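Zwischenbericht Handgreifer, Stand November

Projekt: Handgeführter Zweibackengreifer, Bau in der Gemeinschaftswerkstatt Ulldale
Berichtet von: Fiorella Lo Presti
An: Förderstelle Sithole

Der zweite Greifer ist mechanisch fertig und wird seit Anfang des Monats benutzt. Beide Fingerarme sind montiert, die Gelenke laufen in Messingbuchsen. Die ersten Buchsen hatten zu viel Spiel und wurden gegen eine engere Passung getauscht. Seitdem schließen die Backen parallel, auch nach längerem Gebrauch.

Die Arbeit verteilt sich auf zwei Plätze: Gefräst und gedruckt wird in Ulldale, die Greifversuche laufen bei mir zu Hause am Tisch. Gegriffen werden Alltagssachen, vor allem Verpackungen und Geschirr. Bis Redaktionsschluss dieses Berichts sind 1819 Griffe aufgezeichnet, davon sind 957 durchgesehen und beschriftet. Der Rest folgt im nächsten Abschnitt.

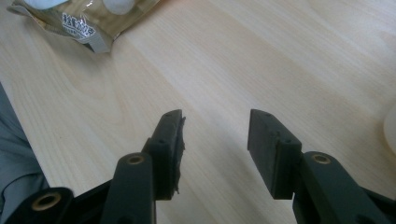 Greifer mit offenen Backen am Versuchstisch. Der Gummibelag der linken Backe ist am Rand ausgefranst.

Der Belag ist zurzeit die schwächste Stelle. Er ist auf die Backen geklebt und löst sich von der Kante her auf. Links ist der Verschleiß deutlich stärker als rechts. Ich vermute, dass die linke Backe beim Schließen etwas früher anliegt, gemessen habe ich das noch nicht. Bei dünnen Folienbeuteln stört der unsaubere Rand: Die Folie verhakt sich und rutscht beim Öffnen nicht frei. Bei festen Gegenständen macht es bisher keinen Unterschied.

Geplant ist ein geschraubter Belagträger, der sich ohne Ausbau des Arms wechseln lässt. Die Zeichnung liegt vor, zwei Muster sind bei Stallell bestellt. Bis sie da sind, arbeite ich mit dem vorhandenen Belag weiter und notiere den Zustand an jedem Versuchstag.

Die Auswertung läuft mit Humeo auf dem Werkstattrechner. Das Einlesen der Aufnahmen brach anfangs bei langen Dateien ab – der Fehler lag in unserem Skript und ist behoben.

Kosten: Von den bewilligten 2222 Euro sind 957 Euro ausgegeben, größtenteils für Buchsen, Druckmaterial und Schrauben. Die Muster von Stallell sind darin noch nicht enthalten.

Offen bis zum nächsten Bericht:
Belagträger einbauen und 16 Beutelgriffe mit altem und neuem Belag vergleichen
Schließweg beider Backen messen
restliche Aufnahmen beschriften
Stückliste auf den aktuellen Stand bringen

Der Sonntag bleibt Werkstatttag, Besuch nach Absprache möglich.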